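Wash Day at Ollcombe: How Residents Use a Shared Laundry Room

Project report, Introduction to Social Research
Nafula Nzioka, Gitau Mugo, Musyoka Mosoti
Supervisor: Erasto Massawe

1. Background

Ollcombe is a residence hall with 300 residents and one laundry room in the basement. The room has 6 washers and the same number of dryers. Residents pay through the Parsa app, which also shows whether a machine is running. The app does not take bookings. Machines are first come, first served.

Complaints about the laundry room come up at nearly every hall meeting. The usual one is that there are too few machines. The hall office told us it had looked into adding more and that the drain line in the basement would have to be replaced first. We wanted to know whether the shortage is there all week or only at certain times, and what people do when they come down and find everything taken.

Our questions were:

When is the laundry room full, and when is it not?
How do residents decide when to wash?
What happens to laundry when its owner is not there at the end of a cycle?

2. Earlier work

We found less on shared laundries than we expected. Most of what our library has is about household laundry, mainly who in a family does it and how much water and power it uses. Two housing studies mention laundry rooms as places where neighbors meet, but they deal with apartment buildings where people stay for years. Residents at Ollcombe usually move out after one year, so habits and unwritten rules have to be picked up again each fall.

The reading on waiting lines was more useful to us. A point made in several course texts is that people judge a wait by what they know about it. A person who knows the dryer has a few minutes left is in a different position from a person looking at a stopped machine full of somebody else's clothes.

3. Method

We used three methods.

Observation. In February we took turns sitting in the laundry room in one-hour blocks, 20 blocks in all. They were spread over mornings, afternoons and evenings, with at least two on each day of the week. At the start of each block and every ten minutes after that, we wrote down which machines were running, which were stopped with laundry inside, and which were empty. We put a sign on the door saying that a class project was going on and that no names were being recorded.

Survey. We left paper forms in the mailroom and got 50 back. The form had nine questions and a blank space for comments. Three people used the comment space to write about the elevator. We passed those on to the hall office and left them out of the analysis.

Interviews. We talked with five residents and with Pendo Rweyemamu, who manages the building. The interviews were short and most took place in the ground floor lounge. We took notes by hand and did not record.

We had planned to use the machine logs from the Parsa app as well. The hall office could see only payment totals by month, so that part of the plan was dropped.

4. Results

4.1 Busy and quiet times

The room was full, meaning no empty washer, for most of every Sunday block and for both weekday evening blocks that started after seven. In all the weekday morning blocks there were empty washers the whole time. In one Wednesday morning block nobody came in at all, and Gitau did his own laundry.

Dryers were a bigger problem than washers. A normal wash takes 38 minutes and a normal dry takes an hour, so on a busy evening the wet loads back up. We saw people take wet clothes back upstairs in bags, and in the survey more than half of the respondents said they had done this at least once.

4.2 Stopped machines with laundry inside

This was the clearest finding. During the Sunday blocks, when people were waiting, there was always at least one stopped washer or dryer that still had a load in it. Sometimes there were three or four. The longest we recorded was a dryer that stayed that way through an entire block and into the next one.

So part of the shortage is a shortage of empty machines, and the machines themselves are standing still. The app makes this harder to see. It shows a stopped machine as free whether or not somebody's clothes are in it. Four of the five people we interviewed brought this up without being asked. One said she had stopped checking the app and just went down to look.

4.3 Moving other people's laundry

We asked in the survey how long a person should wait before taking a stranger's finished load out of a machine. Answers went from "right away" to "never." The most common answer was ten minutes. Asked whether they minded having their own things moved, respondents were less relaxed. Many who would move a load after ten minutes wrote that they did not want theirs touched, or only if it was put somewhere clean.

Where the load ends up seems to matter more than the waiting time. The room has a single folding table, and on Sundays it is covered. Loads then go on top of the dryers or, in a few cases we saw, on the floor. People who leave a basket with the machine have an easier time of it. In our observations, a load with a basket next to it was moved into the basket, and we saw no exception to this – though we do not have many cases. Interviewees gave the same account. One said a basket "counts as permission."

Not many people do leave one. Residents on the upper floors told us they carry the basket back up so that it does not get taken. Two survey forms mentioned baskets that had disappeared. Others use a trash bag or a backpack and have nothing to leave.

4.4 How residents choose a time

The main reason given for washing on Sunday was that there is no class. The second was having run out of clothes. Very few respondents had a fixed laundry day. Those who did were mostly in their second year at Ollcombe, and all of them had picked a weekday.

When we told interviewees that the mornings were quiet, three said they had guessed as much and would still go on Sunday. Nafula had expected the opposite. A load takes close to two hours from start to finish, and people did not want to fit that around classes.

5. Discussion

Pendo Rweyemamu told us that the hall once tried a paper sign-up sheet. It lasted one semester. People signed up and did not come, and others ran their loads in the empty slots and then argued about it. She did not want to try again and we do not recommend it.

Our suggestions are small. A shelf along the back wall would give moved loads a clean place to go. A posted rule of ten minutes would match what most respondents already think is fair. A few baskets belonging to the hall, marked as such, could be kept in the room for residents who do not bring one. We would also ask Parsa to add a separate status for machines that have finished and have not been opened, if the door sensor allows it.

6. Limits

The survey was voluntary, and people with complaints were probably more likely to fill it out. Our being in the room may have made people more polite about moving laundry. We had no overnight blocks, and two survey comments say that the room is used after midnight. All observations were made in one month of cold weather, when loads may be larger than in the fall. 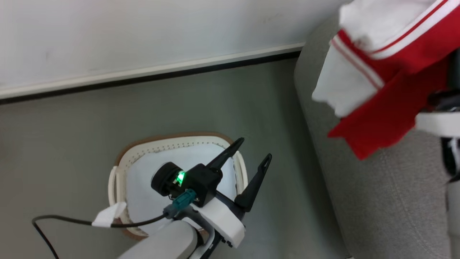 Photo: Musyoka Mosoti

Thanks to the Ollcombe residents who filled out the form, and to Pendo Rweyemamu for the key to the basement. The blank survey form and the observation sheet are available from the authors.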